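Home | Papers | Clubs | Contact
14 shares | 2 comments

3.2 Getting kids to talk

I ran the anti-bullying sessions with Renu Joshi at the Drulum youth soccer club, and we had 22 players, all under 14. I loved how fast they opened up once the ball came out!
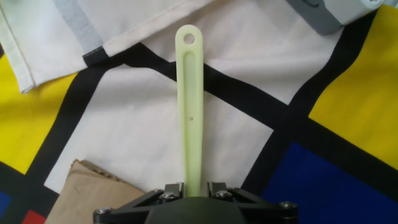

Figure 3. Pale green strip with a round hole near its rounded top.

3.3 What the coaches told us

Ritu Malhotra did the coach interviews in May (she's far more patient than I am).

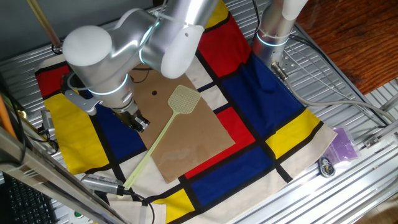 Most coaches said they'd heard name-calling from the sidelines, and a few admitted they'd let it slide.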